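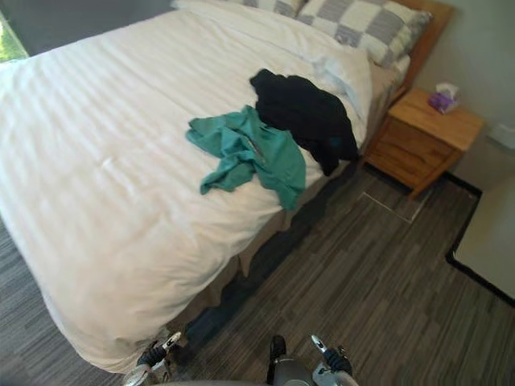 # Griken Two-Arm Household Unit: Gripper Release Fault

**Product notice and service page**
**Issued:** 2020-11-28
**Applies to:** Griken units with control software installed before the February update

Griken has confirmed a fault in the grip control of its two-arm household unit. Under certain conditions, a gripper that has closed on soft material does not open when the stop command is given. The arm itself stops as designed. The fingertips stay closed, and the material remains held under tension.

The fault was first reported from the Zarnwood test residence, where the unit is used for bedroom tidying: picking up clothing from beds, moving pillows and straightening covers. A fold of duvet cover was drawn in along with the sleeve of a shirt. The operator pressed the stop button, and the gripper did not release. The cover was torn along one seam. No person was injured.

## Cause

The unit judges whether it may open its fingertips by reading the load on the gripper motor. When two layers of fabric are caught together, the reading can rise above the limit set for normal handling. The control software then treats the grip as a heavy lift and holds it, so that the load will not be dropped. This hold was given priority over the release step of the stop command.

The fault has not been reproduced with rigid objects such as boxes, cups or books.

## Affected units

| Item | Detail |
|---|---|
| Units shipped with the affected software | 600 |
| Units already updated | 245 |
| Gripper part | Lasus fingertip assembly, both sides |
| Service bulletin | 1247 |

The Lasus assembly is not defective and does not need to be replaced unless the pads show wear or the fingertips no longer meet evenly.

## Instructions for owners

Until the update has been installed:

- Do not use the unit on a bed or sofa while a person or animal is on it.
- Remove scarves, belts, cords and anything with a drawstring before starting a clothing task.
- Set grip force to Low in the handling menu. Clothing tasks do not require a higher setting.
- Keep the stop button within reach of an adult for the whole task.

If a gripper stays closed after a stop, do not pull on the fabric. Switch the unit off at the main switch and wait 33 seconds for the motor brake to release. The fingertips can then be parted by hand. Should they remain closed after this time, leave the unit off and contact the service desk.

## The update

The corrected software places the release step ahead of the load hold in every stop sequence. It also lowers the load limit for tasks listed under Fabric. Installation is free of charge and may be carried out through the service menu or by a Mladenović service center. The unit must be on its charging base with both grippers empty.

After installation, run the release test under Service > Grippers > Stop Check, once for the left side and once for the right. A unit that fails on either side must not be returned to use.

## Contact

Fault reports are reviewed by Ayana Mamo, Product Safety. Questions about installation and service appointments should be addressed to Teodoro Carretero, Customer Service. Please quote the bulletin number and the serial number printed on the rear cover of the unit.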